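Simulation gallery: house rules for arm trials

Malteck runs every new arm program in simulation before it goes near the bench at Skaltcombe. Shobha Chettiar looks after the list of rules, and Arben Pavlović signs off each program against it. The gallery follows the order of the list.

Rule 4: Clear approach. The gripper opens fully before it comes down beside an object. Small items left near the target stay in the trial, so the planner has to allow for them.

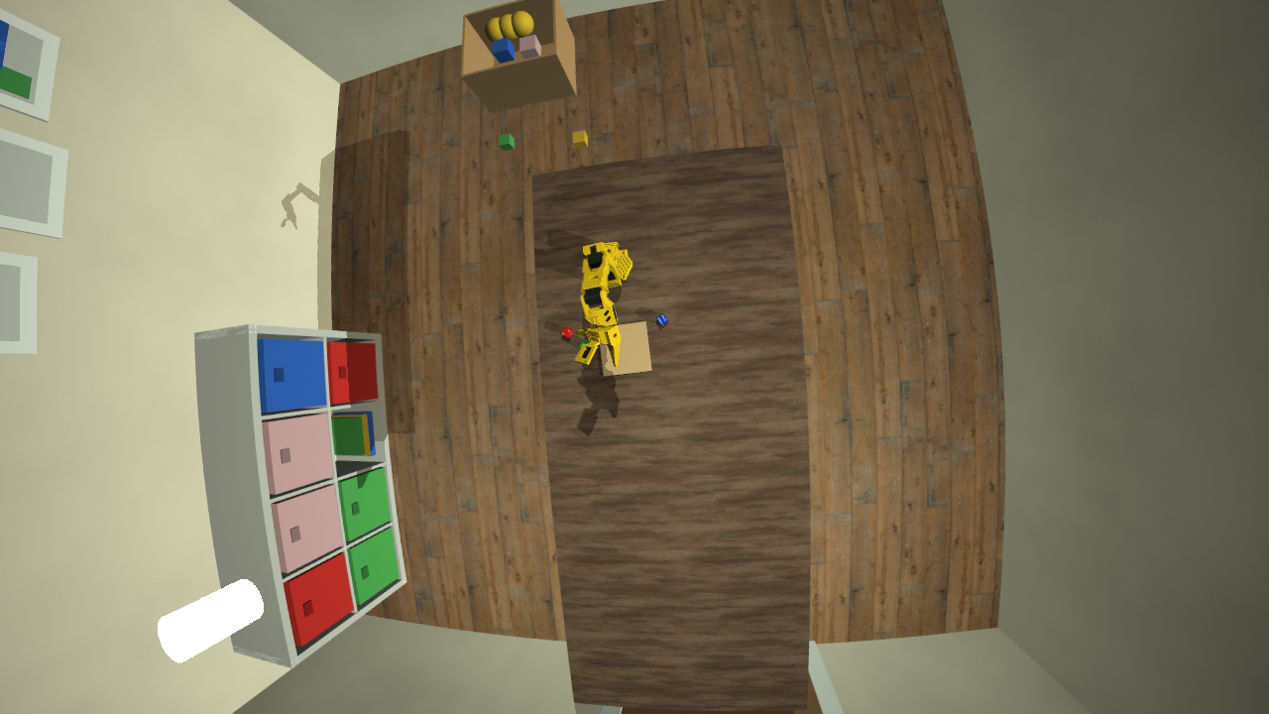
A program needs 75 clean runs in a row to pass. Any contact with an object other than the target sets the count back to zero, however light the touch. Changes to speed or grip force also mean starting again.

Logs are kept for 18 months. Send corrections to Valentin Văduva by noon on Saturday. Rule 5, on stopping distances, is on the next page.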